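# Brodthorpe desktop suite: is the home license worth paying for?

I've been putting off a paid upgrade for ages, mostly out of stubbornness, but my old copy of Brodthorpe 4 finally started refusing to open files people sent me. So I caved and bought the new home license, and I've now lived with it long enough to have opinions (lots of them!).

Price first, as that's what everybody asks me. It's $5 a month if you pay monthly, and you can put it on two computers. There's no one-time purchase anymore, which stings a bit when you're used to paying once and forgetting it. The upgrade discount for owners of older versions ends in December, and you do need your old serial number to get it. Mine was on a sticker inside a box in the garage, naturally.

Installing went fine on my desktop and was a pain on the laptop. The setup program wanted an extra 813 MB for language packs I will never use, and the checkbox for skipping them is tucked away under "Custom." Tick that before you click Next!

The word processor is great. It opens fast, it no longer scrambles tables, and the autosave has already rescued me once. The spreadsheet I like less... sorting a list with 869 rows made it freeze up long enough for me to go refill my coffee. My friend Milan Verstraete runs the same version on a newer machine and says his is instant, so maybe my poor old processor deserves some of the blame.

Mail is the weak spot. It pulled in 472 old messages as unread, and search only looks in the folder you're in unless you change a setting. I've gone back to Prornow for email and I'm happy there.

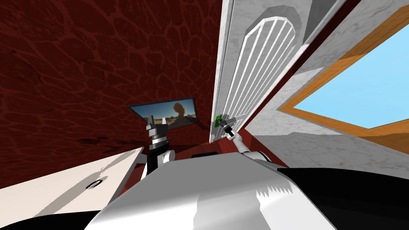

Red wall, white door, green handle
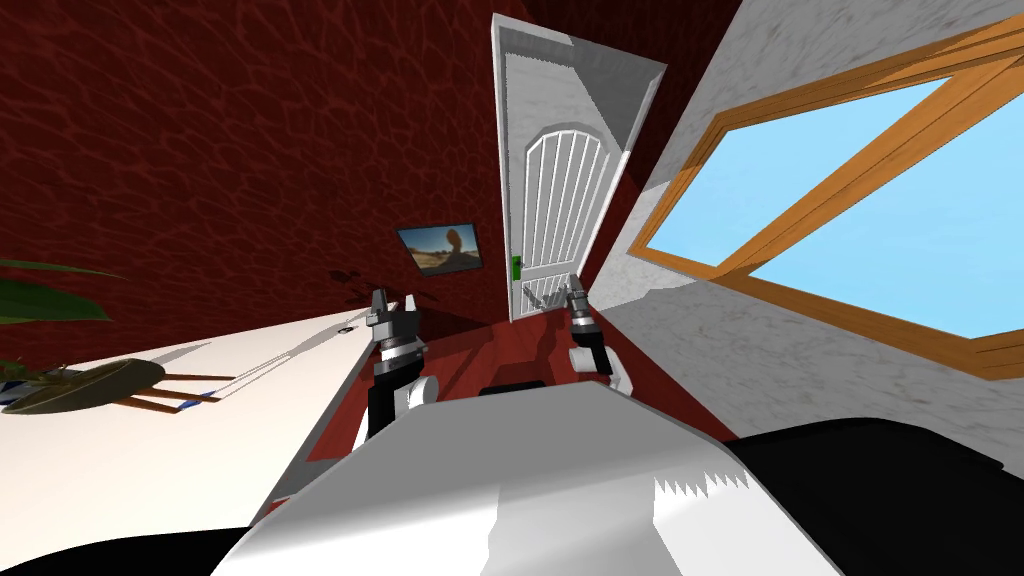 Support was better than I expected. I wrote in about the unread messages and got a reply from a real person, Saulius Sepp, with a fix that took two clicks. He also told me how to switch off the startup news panel, and for that alone I'd send him a fruit basket.

Would I buy it again? Yes, for the word processor and the support. If you mostly live in spreadsheets, grab the free trial first and throw your biggest file at it.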